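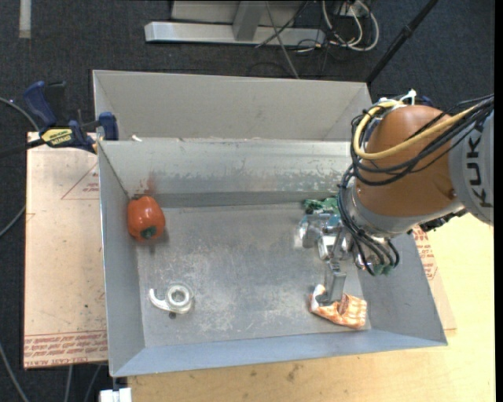 Static Charge on Plastic Parts in Shared Storage Bins
Final report, Measurement Project II

1. Background

Plastic parts that are stored, tipped and sorted in bulk pick up electric charge when they rub against each other and against their container. The charge attracts dust, makes light parts cling to walls, and gives a small shock to anyone who reaches in. The Fistcombe parts store keeps mixed small items of several plastics in open bins and had reported all three effects, mainly in winter. The store asked for a simple recommendation on bin material and on the humidity of the room.

The project set out to measure how much charge a batch of parts carries after a fixed amount of handling, and how fast the charge decays. It did not look at flammable dust or at damage to electronics, both of which need stricter methods than the ones used here.

2. Theory

When two surfaces touch and separate, one tends to leave with extra electrons. The sign depends on the pair of materials, and published rankings disagree on the order in the middle of the list. The amount depends on contact area, pressure, surface contamination and humidity. For this reason charge was measured directly in every run and no value was taken from a table.

A charged part loses its charge through its own surface, through the air, or through whatever it is resting on. In a grounded metal bin the third path is available only where the part touches the metal. A part made of a good insulator can sit on bare metal for a long time and keep most of its charge, as the charge on its upper side has no way to reach the contact points. This limits what a change of bin can achieve.

3. Equipment

Charge was measured with a Faraday pail connected to an electrometer. The pail is two nested metal cans separated by insulating blocks, with the outer can grounded. A field meter on a stand was used to follow decay. Humidity was set in a closed cabinet with trays of salt solution and checked with a dial hygrometer.

Readings were logged with Statico, a short program written for this project. It stores the electrometer output, subtracts the zero drift recorded before each drop, and flags any run in which the drift exceeded the limit set in the test plan. The final data set holds 3,843 readings.

4. Method

Three bin materials were compared: bare steel, painted steel and polypropylene. Steel bins were grounded through a clip on the rim. For the painted bin, the paint was scraped away under the clip.

Each batch was wiped with alcohol, dried, and left in the cabinet overnight. It was then tipped from one bin to another of the same material 13 times and poured into the pail. Gloves were changed between batches. The order of the bins was shuffled so that slow changes in the room would not line up with one material.

The first series, taken in August, was discarded. The cabinet seal leaked and the humidity followed the weather outside. The seal was replaced and the series was repeated in full.

5. Results

Humidity had the largest effect. In the dry setting all three materials gave a clear charge on every batch. In the humid setting the readings for bare steel were close to the noise of the electrometer, and the other two were much reduced.

At equal humidity, polypropylene gave the highest charge and bare steel the lowest. Painted steel fell between them but was nearer to polypropylene. The paint film is thin but covers nearly all of the contact area, so the grounded metal behind it does little for the parts.

Decay was slow in dry air whatever the bin. Grounding the bare steel bin changed the reading of the bin itself at once, while the parts inside it changed very little.

6. Sources of error

Pouring is itself a charging step. Parts slide over the bin rim and touch each other on the way down, and this contribution could not be separated from the tipping. It was kept constant by using a fixed ramp, but it raises all values by an unknown amount.

Worn patches were a second problem. The painted bin lost paint at the corners during the series, and its later readings drifted toward those for bare steel. The Tetteh correction used in our earlier coursework assumes an even surface and was not applied.

7. Recommendation

The store should raise the humidity of the room in the heating season before replacing any bins. If bins are replaced, bare steel with a ground clip is preferred. Painted bins offer no clear benefit over plastic ones in dry air. A follow-up with an ionizing blower is possible with the same pail, and the Statico files are kept with the Nostia coursework archive for that purpose.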